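Course notes, unit 7: Masking the robot out of its own wrist view

Welcome back, everyone. Last time we finished hand-eye calibration and most of you got the Katene arm to agree with itself about where its wrist camera is, so give yourselves some credit, as that is a fiddly piece of work. This unit is a gentler one, I think, though it has a way of biting people later on when they start training the grasp scorer.

The question for this week is simple to ask. Given one picture from the wrist, which pixels belong to the robot and which belong to the world? The planner in Dranevura needs to know, and so does the depth filter. If a finger pad gets into the obstacle map, the planner decides it is already in a collision and refuses to move at all, and you will spend an evening looking for a bug in the wrong file (I have done this more than once, and so have several of your classmates from earlier years).

The obvious way is to render the arm's own mesh at the current joint angles and subtract it. Do that first! It works nicely for the big housing and the brackets, whose shapes we have on file. It works less well for anything close to the lens, where a small error in the calibration moves the outline by a lot of pixels, and it does nothing at all for parts that were never put in the model.

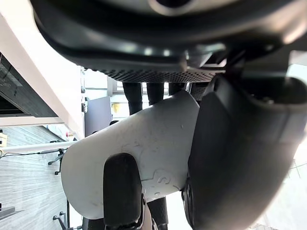 Figure 7.1. Wrist view with the black fingers and the white curved piece close to the camera, and floor and chair bases behind.

Take a few minutes with Figure 7.1 before you read on. The white piece is scuffed and pale, and the desk edge in the background is white too, so a plain brightness threshold will happily lump the two together. Black is no easier. The finger pad, the chair casters and the dark legs farther back all land in much the same range, and a color rule that removes the gripper will remove a good part of the room with it. Notice also that the room is tilted, so any rule that leans on "the floor is at the bottom" is going to let you down.

What we do in Skakirum is start from the rendered mask, grow it by a few pixels, and then let a small segmentation network clean up the border. The training set has 1,328 hand-labeled wrist views, of which 916 are for training and the rest are yours to validate on. Please keep views from the same run on the same side of the split - neighboring views are nearly copies of each other, and your scores will look much better than they should.

For the lab:

Load the set and render the mesh mask for view 488. Save the overlay.
Grow the mask by 2, 5 and 10 pixels and write down what each one swallows that it shouldn't.
Run the network on the same view and compare the borders by eye before you compute any numbers.
Report overlap separately for the fingers and for everything else on the robot.

Reading is the chapter on self-filtering in the Sandevard notes, up to page 49. Bring your overlays in June and we'll go through them together.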